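Skulico Tabletop Display Guide / Section 4: Filling the Produce Bowl

Revised Jan 7, 2025
Text by Daranee Duangkaew

Welcome to the fun part! By now your marble top is down, your leaf-print wall panels are up, and you have a box of play fruit and vegetables waiting on the side. This section covers arranging the red flower bowl, placing the loose pieces next to it, and putting everything away again. Give yourself a relaxed evening the first time. After that you'll be swapping pieces in and out while the kettle boils.

4.1 Before you start

You will need the red flower bowl, your Inthanon produce set, a dry cloth and a soft brush (a clean paintbrush is great for this).

1. Lift everything off the marble and put it back in its box.
2. Wipe the marble from the back wall toward you.
3. Brush out the corners, including the seam where the metal edging meets the floor of the display.
4. Set the bowl toward the back left and turn it until you like the way the petals sit.
5. Press lightly on opposite sides of the rim. If it rocks, look for grit underneath.

CAUTION: Play produce looks good enough to eat, and small children will try. Keep little berries and anything with loose leaves away from children under three.

4.2 Choosing the first two pieces

The bowl is shallow, so it shows off two pieces beautifully and starts to look crowded after that. Pick one dark and one bright. An avocado with a cob of corn is my favorite pairing in the whole set: the bumpy skin against those neat rows of kernels, with the red petals all around them!

1. Put the dark piece in first and let it tip to one side. A slight tilt looks more natural than a piece standing at attention.
2. Bring the bright piece in from the opposite side, holding it near the top.
3. Lower it until the bottom end touches the inside of the bowl, then lean it on the rim.
4. Let go slowly. If it slides, turn it a quarter turn and try again.

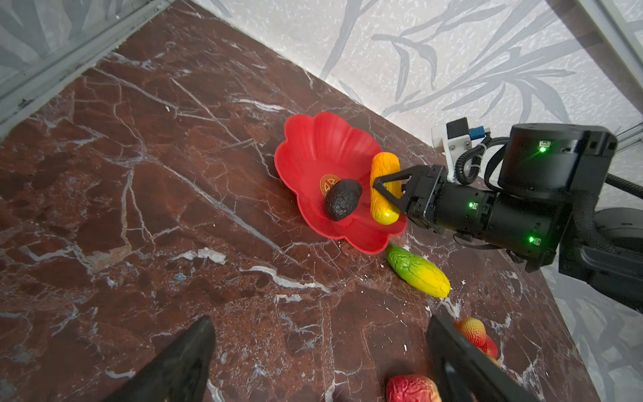 What if the tall piece keeps falling over?
Lay it down flat with one end on the rim, or trade it for something shorter. A pea-sized dab of Grokeo display putty under the lower end will also hold it, and it peels off cleanly when you want a change.

NOTE: Keep putty off the marble itself. It can leave a dull patch that takes a lot of rubbing to bring back.

4.3 Starting from an empty bowl

Some people prefer to lay everything out on the marble first and fill the bowl last, and I have come around to this way of working. You get to see all of the colors together, and you often find a pairing you would never have tried straight from the box.

1. Leave the bowl empty in its usual spot.
2. Lay the long green pieces down sideways, close to the bowl.
3. Put round fruit lower down, with a bit of marble showing between pieces wherever you can manage it.
4. Spread the grapes out to the right. They need the most room of anything in the set, so give it to them. 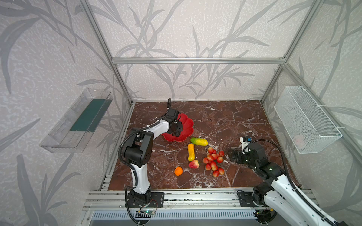 Now step back and squint a little. If one color has taken over, move a single piece and look again. Red fruit can get lost on the reddish-brown stone, so it helps to have something green or yellow close by. An apple with some yellow in its skin is a lovely in-between piece, and it gets along with nearly everything.

When you're happy, choose the two pieces for the bowl and fill it as in 4.2. Leave the rest exactly where they are for now. The gaps you make by taking two away are usually just right!

4.4 Adding the small red fruit

Small fruit makes the whole arrangement feel generous. It also rolls, so add it after the bowl is finished.

1. Gather the little red pieces in both hands and set them down near the front, in the middle.
2. Loosen the bunch with your fingertips. Aim for a shape that trails toward you.
3. Place one larger strawberry off to the left on its own.
4. Lay a cucumber by the lower right of the bowl, more or less sideways.
5. Adjust long pieces by one end, with a light grip, so that you don't sweep the berries along with them.

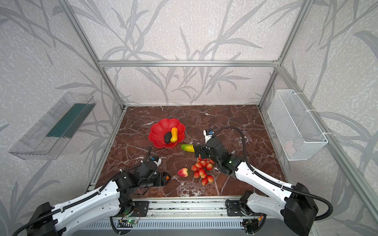 How should the plastic pieces be cleaned?
Wipe them with a damp cloth and a drop of dish soap, then dry them before they go back on display. For bumpy skins such as the bitter melon, use the soft brush. Skip the dishwasher, as the heat can warp the thinner pieces.

4.5 Clearing the display

1. Take out the small fruit first, then the long pieces, then the bowl.
2. Pack each layer between sheets of Sakix tissue, with the grapes on top.
3. Check the marble for crumbs and chips, and the metal edging for grime.
4. Brush the back corner again, working down into the seam.
5. Finish with the dry cloth, following the long white veins if you want an easy path to keep to.

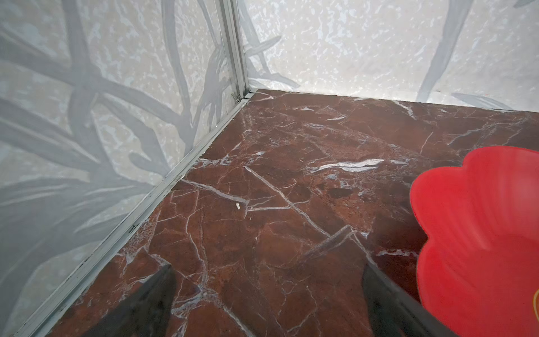 Fig. 4-4. Back corner and edging strip, marble clear of produce.

NOTE: If grime stays on the edging after brushing, use a cotton swab barely dampened with water. See Section 5 for care of the wall panels.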